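Re-oiling a light wooden tabletop

The method below is for a solid or veneered table that has been finished with a penetrating oil and has started to look flat. It does not apply to lacquered or varnished surfaces. To find out which you have, put a drop of water on an out-of-the-way spot and leave it for 4 minutes. If the wood darkens under the drop, the finish is oil and it is worn. If the drop sits up as a bead, the oil is still sound and the job can wait.

What you need

Gurent Clear Table Oil, or any other hardening oil sold for indoor furniture
White non-woven pad
180 and 240 grit paper, sheets not discs
Lint-free cotton cloths
Mild soap and a bucket
Metal container with a lid, half filled with water

Do not use a tinted oil on pale wood unless you want the colour to change for good. Pigment collects in open grain and will not sand out evenly.

Reading the grain

All sanding is done along the grain. On most tables this is the long direction of the top, but look before you start, as some makers lay the boards across.
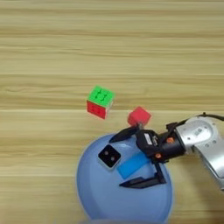
Straight grain on a pale top, with a puzzle cube resting on the wood.

Find the joints between boards or strips. On a solid top the grain pattern changes at each joint but the thickness is full. On a veneered top the face layer may be well under a millimetre thick, and one careless pass with coarse paper will go through it. Check the edge of the table from underneath. If the end grain does not carry on from the face, treat the top as veneer and leave out the 180 grit altogether.

Cleaning

Clear the table. Wash it with warm water and a little soap, wrung almost dry in the cloth, working one half at a time. Rinse with clean water and wipe dry straight away. Leave the table overnight with the window slightly open.

Grease marks that survive the wash can be wiped with white spirit. Let this evaporate fully before sanding. Black marks are usually iron stains and need oxalic acid, which is covered on the separate Bullirum page on water and metal stains.

Sanding

1. Solid tops only: go over the whole surface by hand with 180 grit, using a cork block.
2. Vacuum, then wipe with a barely damp cloth to raise the grain. Let it dry.
3. Go over the surface again with 240 grit. On veneer, use light pressure and stop as soon as the surface feels even.
4. Vacuum again and wipe with a dry cloth.

Do not go finer than 240. A very smooth surface takes up less oil and the result is patchy.

Testing the colour

Even clear oil warms the colour of pale wood. Test it on the underside first, or on an offcut of the same timber, and judge it next to the things that normally stand on the table - crockery, place mats, a lamp base. Cool blues look bluer against oiled wood than against bare wood. Look at the test patch in daylight and again under the evening lighting.

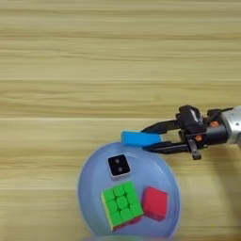
Text and pictures: Garrido

If the test patch is too yellow, use a hard wax oil with a small amount of white pigment instead. The Mollel range has one that is sold by the half litre. The application is the same but the coats must be thinner.

Applying the oil

Stir the tin, do not shake it. Pour a small pool on the wood and spread it with the pad along the grain. Leave it for 15 minutes, adding oil wherever the surface goes dull. Then wipe off everything that has not soaked in. Oil left standing on the surface turns sticky and has to be scraped off.

Allow 8 hours at room temperature and apply a second coat in the same way, using half as much. Two coats are enough for a top in normal use.

Put used cloths in the metal container under water at once and close the lid. Cloths soaked in drying oil can catch fire by themselves if they are left in a heap.

Curing

The surface can be touched the next day but is not hard. Keep water off it for 4 days, and do not cover it with a cloth or plastic sheet during that time. Light use is fine after this - put hot dishes on a mat, and lift heavy objects instead of sliding them.

Repeat the water test every September and re-oil only when it fails.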